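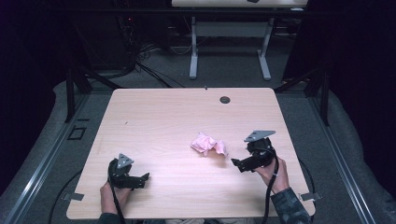

Pink cloth, crumpled, on the wood-grain top. Grommet hole at upper right.

Home > Workshop > Notebooks > Cloth bench
Notebook Stock Bookings Contacts
Search this notebook

Feb 20, 2020
Cloth bench: pink cloth, table top, floor

Moved over to the pink cloth this morning. The white one was no good on this top, too pale against pale, and I kept losing the hem when I went back over my notes. Pink reads well on the wood grain, even bunched up. The folds show as folds and the loose points at the lower edge are easy to pick out, so you can say which corner you mean without a lot of pointing.

Start position is a loose wad near the middle of the table, dropped from hand height and left as it lands. Please don't arrange it. Gráinne had been tucking the points under to make it tidy, and then everything after starts from the same shape. If it lands on the grommet hole, pick it up and drop it again. A corner can work its way into the hole and you get a tug that has nothing to do with the cloth.

Cloth notes
The pink came from the Moriarty order, the bag of 100. It had one wash on the short cycle with no softener, then dried flat. Unwashed ones out of the same bag are stiffer and spring open a bit when you let go. Washed ones stay where they're put. I'd like to stick with washed from now on. Treasa wants to keep a few unwashed for comparison, which is fine, but they go in the Lamix tub with the lid on and get a knot of thread in one corner so we can tell.

The creases from the bag are still there after one wash. Smoothed it by hand against the table edge and they mostly went, apart from one across the middle. Didn't iron. Last time we ironed, the cloth took on a slight shine and slid around more than I liked. Might try hanging one overnight with a peg on each corner.

Flattening out: easiest from the points. Take hold of two, lift clear of the table, let the rest hang, lay it down away from you. If you try to spread it on the surface from the middle you just push the crumple outward and end up with a ridge. Folding in half after that is quick. Folding in quarters is where it goes off, and the second fold always creeps. Mine were out by a finger width at the open corner more often than not. Nokuthula gets hers closer by holding the first fold down while she brings the second over. Worth everyone trying it that way before we write the steps up.

Table top
There are specks on it. One dark fleck on the left half that I noticed only when I was writing this up, plus a few fainter ones. Haven't worked out if they're lint or marks in the surface. There's also a tiny dark mark on the far edge, just above the grommet hole. I'll go over the lot with a damp cloth tonight and see what's left in the morning. Anything that stays, put a line in here with where it is, so the next person doesn't spend time scrubbing at it.

The two grey brackets along the near edge: I checked both with the key and the left one took a quarter turn. No rock in the top afterwards with both elbows on it. The rounded corners are a real help, by the way. The old top had square ones and the hems used to catch every time a cloth slid off.

Grommet hole needs a cap. Bríd thinks there's a bag of 233 assorted caps on the Esuvport shelf, or that's what the label says. Take one that sits flush. A proud one is worse than the hole. Grey if there is one, though I won't be fussy about colour.

Floor
Leave the black outline on the carpet by the left rail where it is for now. The corner of the tape was lifting when I swept and I pressed it back down. Vacuum the carpet before the padded covering, otherwise the fluff ends up on the padding and from there onto everyone's sleeves and back on the cloth. Found that out in September and seem to find it out again every few weeks.

To do
- damp wipe, check specks (me, tonight)
- cap for the grommet hole (Bríd)
- wash 5 more pinks, short cycle, dry flat (Treasa)
- try the hold-down method for quarters, everybody, write down how far out the corner is
- ask Mairéad if the Villton invoice for 385 was for the cloths or the tubs. My copy only has the total.

Added after lunch: Mairéad says tubs. The cloths are on a separate one that hasn't come through yet.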